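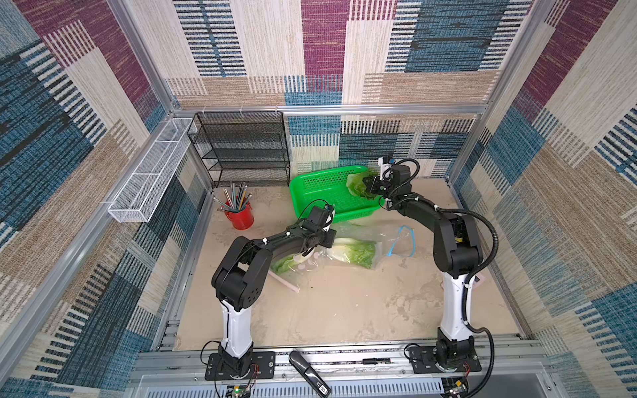
Why Does Lettuce Go in a Bag?

Lettuce looks tough when it's a big green ball of leaves, but it is one of the fussiest things in the whole kitchen! Leave one leaf out on a counter on a warm afternoon and by dinner it will be as floppy as a sock. Put the same leaf in a bag in the fridge and it can stay crunchy for days. So what is the bag doing?

It's all about water

A lettuce leaf is mostly water. The water sits inside tiny parts called cells, which are much too small to see without a microscope. When the cells are full, they press against each other like water balloons packed in a box, and the leaf stands up stiff. That's the crunch you hear when you bite it!

Leaves have tiny holes in them, too. While the lettuce is growing, water slips out through those holes and the roots drink up more. After the lettuce is picked there are no roots to help. Water keeps leaving, the cells go soft, and the leaf droops.

A bag slows this down. The air inside gets damp, and damp air doesn't pull much water out of a leaf. A zipper bag is great for this, and so is a plain plastic bag with the top folded over.

Bags and baskets

You may have seen a green plastic basket full of holes and wondered what the holes are for (we love a good holey basket). They let air move through and let drips fall out. If you rinse your leaves, a basket like that is a super place for them to drain before they go in the bag. 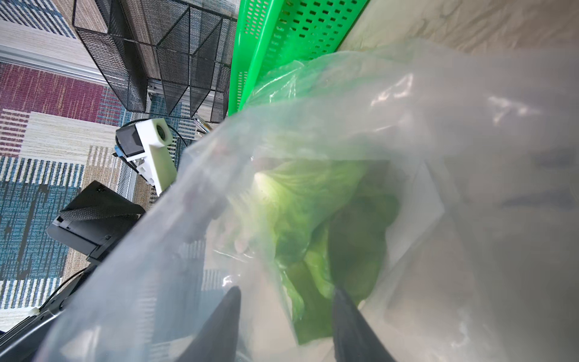 A little damp is good, but puddles are bad. Water sitting on the leaves helps them turn brown and slimy, and slimy lettuce smells awful. Some people tuck in a paper towel to soak up the extra.

Try it yourself!

You need two lettuce leaves the same size, one bag, and a grown-up who says yes.

1. Wash your hands.
2. Put one leaf in the bag and close it.
3. Lay the other leaf on a plate.
4. Leave them side by side, out of the sun.
5. Look again after 5 hours. Bend each leaf gently. Which one snaps and which one folds?

Draw both leaves in your notebook. Now drop the floppy one into a bowl of very cold water for half an hour and check it again. It may perk right up, because the cells can fill with water again!

Words to know

Cell: a tiny building block of a living thing.
Wilt: to go limp from losing water.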